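How to Plan and Budget for a Cloth-Handling Cell

This guidance is for departments at Jatilthorpe preparing a request for robotic handling equipment. It should be read before any supplier is approached. Requests that arrive without the figures set out under Step 2 will be returned.

Step 1. Define the task

State the item to be handled, the condition in which it reaches the table and the condition in which it must leave. Soft goods should be named separately from rigid ones. A folded cloth has layers and loose ends, and white fabric on a pale table offers the vision system very little contrast. Suppliers will quote differently once they know this. 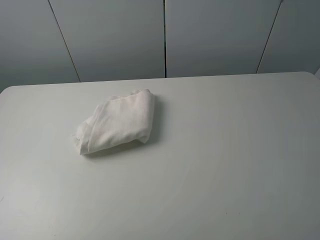
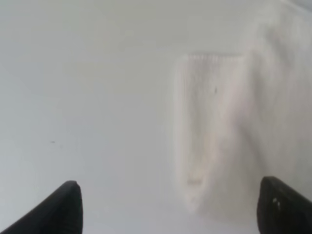

Frøydis Granström
Equipment Planning Officer, Jatilthorpe

Step 2. Set out the costs

List the arm, the gripper, the cameras and the table as separate lines. The ceiling for a single gripper and its wrist camera is £3,000, and spare fingers should be entered at £300 per pair. Delivery and fitting were charged at £1,732 on the Rusten order and may be used as a planning figure until a quotation is received. Training is a separate line — it must not be placed under fitting.

Step 3. Check the table and surroundings

Record the size of the tabletop, its colour and finish, and the distance to the nearest wall or panel. Where most of the work will be white or cream fabric, ask for the price of a darker top at the same time. Lighting should be costed even if the existing fittings are to be kept.

Step 4. Request a trial

Ask each supplier for a trial with your own cloths. Gashaw and Cidix both accept samples by post. Allow two weeks for each trial and do not run them together, as the same member of staff should attend both.

Step 5. Submit the request

Send the completed form, the quotations and the trial notes to Zulmira Ramalho in Purchasing. Requests received by the end of June will be considered for the coming year.

Last reviewed 4 May 2021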